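How Cardboard Is Made

Cardboard is a kind of thick, stiff paper. The sort used for parcels has a proper name: corrugated board. "Corrugated" means folded into waves. If you look at the torn edge of a piece of it, you will find three layers. Two are flat and are called liners. Between them is a wavy layer called the fluting.

Where the fibres come from

All paper is made of fibres, which are tiny threads found in plants. Most of the fibres in cardboard come from trees such as pine and spruce, or from old paper that has been used before. At a paper mill the wood is cut into chips and cooked in large tanks with chemicals. The cooking loosens the natural glue, called lignin, that holds the fibres together. What is left is a soft brown mush known as pulp.

Pulp is mixed with a great deal of water and spread over a moving mesh. The water drains through the holes and the fibres settle into a mat. Rollers press the mat, and heated cylinders dry it. The finished paper is wound on to a reel. One reel at the Palmont mill weighs 1585 kilograms, more than many small cars.

Making the waves

The reels then go to a machine called a corrugator. Steam warms the paper and makes it easier to bend. Next it passes between two rollers with teeth like those of a gear wheel, and the teeth press it into waves. Glue made from starch — the same substance that is found in potatoes and maize — is put on the tips of the waves, and a liner is stuck to each side.

Each wave is a small arch. Arches are good at carrying weight, as they pass the load down to both of their feet. The waves in a box normally run up and down, so that they work like a row of little pillars when boxes are stacked. The air between them also helps to soften knocks.

From sheet to box

A flat sheet is called a blank once it has been cut to shape. Creases are pressed into it where the folds will go. Unprinted board is often left light brown, close to the natural colour of the pulp. 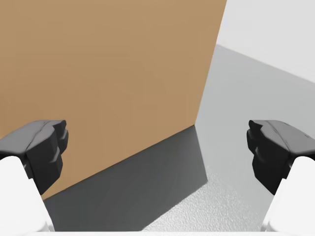 Can cardboard be recycled for ever?
Fibres get shorter and weaker each time they are turned back into pulp, so mills add some new fibres to keep the board strong.

Words to know

Fluting: the wavy layer in the middle.
Liner: a flat outer layer.
Pulp: plant fibres mixed with water.

Text by Yakubu Nwachukwu. Checked by Valdir Sampaio, November 2024.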